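The Plum Cake Route

My aunt left me her bread van and a cake she owed somebody.

The van I understood. It was parked behind her building in Rarkcombe with a full tank and a note taped to the wheel that said DO NOT TRUST SECOND GEAR. The cake took longer. It was on the last page of her order book, in the green ink she used for people who had already paid: one plum cake, large, H. Abdella, across the plaza. No address. No date either, and my aunt dated everything, she dated her socks.

I should say that I can't bake. I sold flooring for Plekamex for ten years, and I was decent at it, and the closest I came to an oven was the toaster at the branch office, which we were asked to stop using. But the woman had paid! You can't just keep a person's cake money. So in February I moved into my aunt's apartment with two suitcases and her handwriting, and I started in on plums.

Her recipe was a disaster. She'd learned it from a baker in Budov when she was nineteen and she wrote it down the way you'd write down directions to your own bathroom. "Flour until it stops arguing." That was one line. Then "butter, 500," with no unit, and then "sugar, the 263 kind." I spent an entire evening on the 263 kind. I went through every cupboard. I called my cousin, who thought it was a bus. In the end I found a tin behind the radiator with 263 scratched on the lid, and inside it was sugar, brown and hard as a brick, with a vanilla bean stuck in it like a fossil. I hit it with a shoe until some came off.

The first cake didn't rise. The second one rose and then thought better of it. The third was fine on the outside, and I got very excited and called my cousin again, and while we were talking I cut it open and it ran across the counter and into the silverware drawer.

I carried the fourth one over in a hatbox, because it was the only thing round enough. It was early and I'd been up since four, and I walked out onto the plaza between the concrete building and the brick one feeling like a man delivering a kidney.

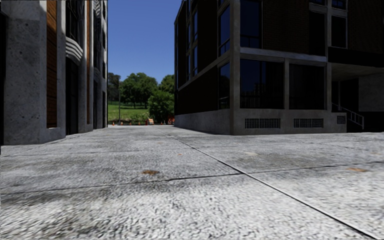

Henok Abdella told me later that I'd had it backward from the start: there was no Mrs. Abdella, he was the H., and he'd never ordered a plum cake in his life. He'd ordered a loan. My aunt had lent him money the winter his shop flooded, and when he paid it back she'd refused to write it down as money, so she put it in the book as cake.

But that was later. That morning all I knew was that I had a cake and two buildings to pick from. I tried the concrete one first. I pressed every buzzer that worked and said "Cake for Abdella?" into the grille, and I got one no, one silence, and one man who asked what kind. When I told him plum he said he'd been hoping for lemon and hung up.

So I tried the brick one. A woman coming out with a stroller held the door for me and said Abdella, sure, Abdella was the shoe repair, but he'd moved around the corner, past the kiosk. And then she looked at the hatbox and said, "Is that from Nadia's?"

I said yes. I said it before I'd thought about it. My aunt never had a shop, she had a van and a kitchen, and I'd never heard anybody call it anything. But apparently it was Nadia's, and apparently I was from there.

"We've missed it," she said, and went off with her stroller, and I stood in that doorway for a while with my nose running.

I know how this sounds. I'm not a crier. At the funeral I was mostly in charge of parking. But I'd had my aunt filed in my head as a lonely person, you see, because she lived alone and she didn't come to things. Every New Year we'd say poor Nadia, off by herself up there in Rarkcombe, and somebody would volunteer to call her, and she'd pick up on the ninth ring and say she was busy. We thought she was being proud. She was busy!

Anyway, I went around the corner. My arms were killing me. A plum cake of that size weighs what a small dog weighs, and I'd tied the hatbox with a bathrobe cord that kept sliding. I had to stop and set it on the ground to fix the knot, and then I had to stop again, and the second time I sat down next to it and had a talk with myself. What if he didn't want it? What if it was soup in the middle like the last one? I hadn't cut it. You can't cut a cake before you deliver it, even I know that. 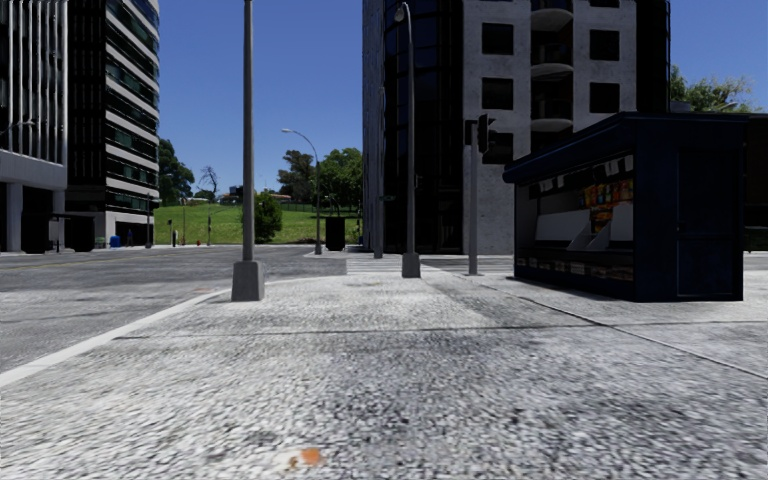 The corner by the kiosk, second rest stop.

The shop was tiny. It had a bell on the door and a counter with a brass edge, and behind the counter was a man in a gray apron gluing a heel. He was older than I'd pictured and a lot bigger. He looked at me, he looked at the hatbox, and he put the shoe down very gently.

"She sent you," he said.

I said she'd died. In November. I said I was sorry, I thought people knew, and that I'd found him in the book.

He did know, as it happened. He'd been at the back of the church. He said I'd told him he couldn't park there.

Then he explained about the loan, and the flood, and how they'd argued over it in this very shop until a customer took my aunt's side. She told him that if she wrote down money, he'd be a man who had owed her money, and she'd have to think about that every time she brought him his bread. She'd rather owe him something. So she took the envelope and wrote down a cake, and for years after that he'd ask when it was coming, and she'd say the plums weren't right yet.

"Every summer," he said. "Perfect plums, the whole market full of them. She tells me they're not right."

I didn't know what to do with that. I'd gone and delivered it, hadn't I? I'd closed the account. It was a joke they'd had going longer than some marriages and I'd walked in with a hatbox and finished it. I started apologizing, and I think I offered to take the cake home again.

He wouldn't hear of it. He cleared the heels off the counter and got a knife out of a drawer, a leather knife, which he wiped on his apron in a way that didn't help. He made coffee on a hot plate. The pot was an old Sarıgül with a dent in it, and he poured mine into a mug that said WORLD'S BEST GRANDMA. Then he cut the cake.

It held! I want that written down somewhere. There was a damp stripe along the bottom and the plums had all slid over to one side like passengers on a ferry, but it stood up on its own and it was cake the whole way through.

He chewed for a long time. I watched his face the way I used to watch customers walk on a sample.

"It's not right," he said.

I asked what was wrong with it. He thought it over and had a second piece to be sure. Too much flour, he said. And something about the sugar. And the plums, obviously, where did I get plums in February? I admitted they were from a jar.

"From a jar," he said. He shook his head and wiped his mouth and reached for a pencil. Then he asked if I had the book with me. I did, it was in my coat, I'd been carrying it everywhere. He turned to the last page and found his own name in the green ink, and I thought he was going to cross it out.

He wrote "still owed" next to it and gave it back to me.

I drove home in first and third. There were 455 orders in that book, I'd added them up one night when I couldn't sleep, and on the way I started wondering how many of the others weren't bread. The one that bothered me was on page two. It just said "rolls, one dozen, for the boy, when he comes," and it was in green.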